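Bench & Budget board > Equipment planning > Second two-arm table, what do we cut?

lkartha
Need sanity check before I send the request up. Want a second table for the cup and mug work, two follower arms, two leader arms to drive them. Plavham quoted the follower pair, Clistari the leaders. Spares line is currently zero bc I ran out of money, lol. Wrist view from this morning so you get the idea of scale. Small stuff, light stuff, no payload drama.
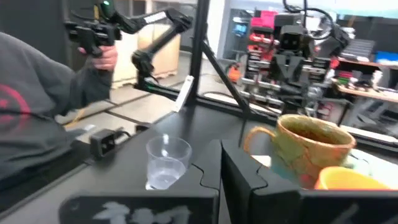 Last edited by lkartha in October, 4 replies since

Main question is whether 11 spare finger sets is nuts. The ones with jigsaw type edges. Plavham wants 121 a set which seems like a lot for plastic?

tinbasin
Not nuts. Fingers are the consumable. Zero spares on a teleop table is nuts. I'd drop one leader arm before I dropped the fingers

gbugti
Disagree with tinbasin. You can't drop a leader, half the tasks are two handed. Steady the board with one, pick with the other. Drop the fancy frame. Extrusion is extrusion, buy the bars and cut them yourself.
Also print your own fingers. 121 is silly money.

tinbasin
print with what though. Time isnt free. We did our own at the last place, most of a month gone on tolerances, ended up buying anyway

lkartha
ok so frame. Flekach kit is 1,206 delivered, includes feet and brackets. Ghazala is there a reason you hate it or just the price

gbugti
Price. And the corner brackets are theirs only, so you're stuck with them forever. Generic bar is way less, you just need a saw and an afternoon. What's your current layout? Hard to say what you need without seeing how far apart the bases sit.

lkartha
Current table, similar props. We'd copy this more or less, maybe a bit wider at the back so the right arm isnt folded over the electronics box.

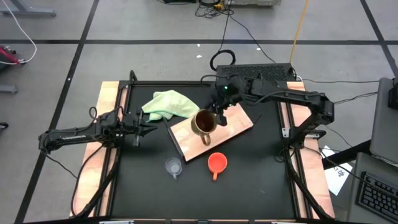

Table one, both arms over the work area, brown mug on the board

moss_quarter
Look at your cabling before you look at frames. Seriously. Put a cable line in the budget. Drag chain, ties, sleeves, a proper power strip. I allow about 100 per arm and always go over. Everyone forgets it and then it comes out of somebodys travel.

tinbasin
+1 cables. Also where does the laptop go on table two? Needs a shelf or cart, thats another line

gbugti
Cart, not shelf. Shelf bolts to the frame and shakes when the arms move.

tinbasin
never had that problem. Shelf is cheaper and it doesnt roll off with your keyboard

gbugti
Then your arms are slower than ours.

lkartha
pls dont fight in my thread. Putting down cart, can swap later. What about the props, do I list them? Cups, mugs, cutting board, cloth. Feels dumb on a capital request

moss_quarter
List as "task materials", one lump. Don't itemize mugs, someone upstairs will ask why you need mugs. Get doubles of everything tho, same color same size. If the red cup goes missing you want the same red cup on both tables.

gbugti
Agree on doubles. Get clear ones too, they're a pain for depth cameras and you'll want to know early.

lkartha
good point, adding clear

quillon7
late question, why not Mudaliar for the followers? They do a bundle, two arms plus wrist cameras, single invoice. Purchasing loves a single invoice

lkartha
Looked. Lead time was bad and the leaders arent compatible, so we'd be retraining hands on a diferent grip. Would rather have both tables feel the same to drive.

quillon7
fair

lkartha
Where I am now:
followers x2, Plavham
leaders x2, Clistari
generic bar for frame, we cut it
finger sets, 11, asking for a volume price first
cables, own line
cart
task materials, lump
Sending after lunch unless someone yells

tinbasin
add shipping

lkartha
argh. yes. adding shipping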